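Toys & Play > Pretend Food > Reviews

Kashindye Play Food and the Mevex White Table: A Happy Report

I've gone through a lot of pretend food. Felt sandwiches, hollow plastic bananas that split at the seam, a very handsome cake that lost its cherry in the first week. So when I say the Kashindye set is my favorite so far, please know it had competition! I bought it in February, along with the white Mevex table, and the two have been in use most days since then.

The set is 14 pieces and comes in a plain cardboard box with no inner tray. I'll talk about the pieces I like best, and then the table, which deserves more space than I planned to give it.

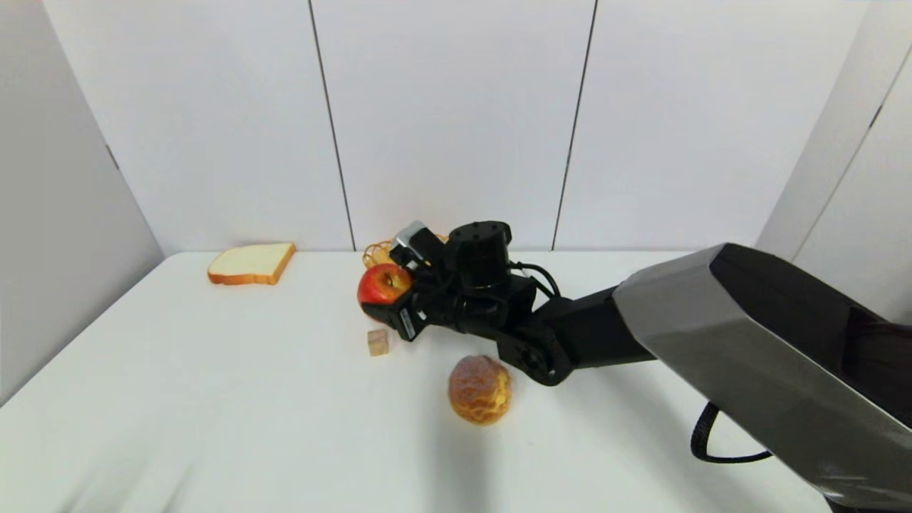
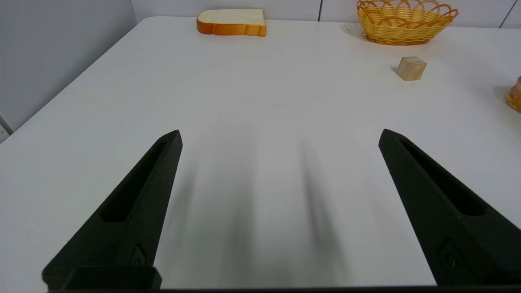

The bread

Start with the melon bun, or what I call the melon bun (the leaflet just says "roll"). It's round and golden yellow with a cracked crust on top, and the color goes darker, almost orange-brown, in patches, the way a bun does when one side of the oven runs hot. I've seen plenty of toy rolls painted one flat tan all over, and this one makes them look lazy. Everybody who comes to the house picks it up first. My neighbor Tumaini Were sniffed it, then looked a little embarrassed, then sniffed it again.

The slice of bread is simpler but I'm just as fond of it. Pale cream in the middle, golden-orange crust wrapped around the edges, rounded at the top like a proper sandwich loaf. It lies flat and stays where you put it, so you can build on it. You only get one slice, though, and that's my biggest complaint about the whole set. How do you make a sandwich with one slice? We do open-faced toast at our place, a lot of open-faced toast.

The apple

Red, glossy, with yellow streaks toward the top and a deeper red down below. If you put it in a bowl with the groceries you'd have to look twice, and I have in fact reached for it myself before coffee. The shine has held up nicely. It does show fingerprints, but a wipe on a shirt sleeve takes care of that.

Apples roll, of course, and this one rolls too. It settles if you set it down with a bit of care, but a three-year-old doesn't, so expect to fetch it from under the couch now and then.

The curly stuff

I don't know what to call this piece and the leaflet doesn't help (it's listed as "side dish"). It's an orange-yellow tangle of loops and curls. We say noodles. It has also been cheese, hair, and a nest, and at one point it was a very sick octopus who needed the apple for medicine. I love it! Most play food can only be the one thing it was made to be, and a piece this vague gets pulled into every game.

It picks up lint. Shake it out over the sink, and don't try to comb it straight, because the curls are the whole charm.

Mixing it with blocks

A small tip from Kipchumba Mollel, who runs the Saturday... well, the weekend toy swap I go to: put a few plain wooden cubes in with the play food. I use little light tan ones with the grain showing, from an old Prulteck block set. They become butter, tofu, sugar lumps, a cash register, whatever's short that day. They also look lovely next to the painted food, I think, and they solve the problem of the missing second slice of bread if you aren't too strict about what a sandwich is.

The table

Now the table. I wanted plain white and nothing printed on it, no roads, no letters, no cartoon bears, and that's surprisingly hard to find at child height. The Mevex has a smooth white top in one color from edge to edge, with a rounded corner where I'd otherwise have been taping on foam. Food in strong colors looks wonderful on it. The red of the apple really jumps, and small things are easy to spot at cleanup time, even the cubes.

Mine is rated for 70 pounds, so I've leaned on it and used it as a step (don't tell Mevex), and it hasn't wobbled. Putting it together took me one evening with the supplied key. The leg bolts could be an inch longer for my taste. They catch, but only just, and I'd tighten them again after the first couple of weeks.

Does white show marks? Yes, it does. Crayon comes off with a damp cloth, marker needs dish soap and some patience, and turmeric is a lost cause anywhere. A bit of gray scuffing has turned up on mine where the stool gets pushed in. It doesn't bother me.

What I'd change

One more slice of bread, please! And a lid for the box, which is flimsy and gave out quickly. I keep everything in a Hikorura canvas bag now, the kind with a drawstring, and all 14 pieces go in with the cubes on top and room left over.

I'd also like the leaflet to have pictures. With names like "roll" and "side dish" it took me a while to work out whether I had everything.

Who it suits

Kids who like to set things out and serve them will be thrilled with this food, since it's so good to look at. If yours mostly wants to chop and slice, get one of those sets with the fasteners in the middle first, because nothing in this one comes apart. The age on the box is three and up and I'd go along with that.

As for the table, buy it if you have the floor space. I've caught myself wrapping presents on it, sorting seeds on it, and eating lunch at it with my knees up by my ears. The play food gets cleared to one end for that, and then it all comes back again, bun first.

Tagged: play food, kids' tables, open-ended play, toy storage

3167 shares | 12 comments

Contact | © Little Table Reviews | Back to top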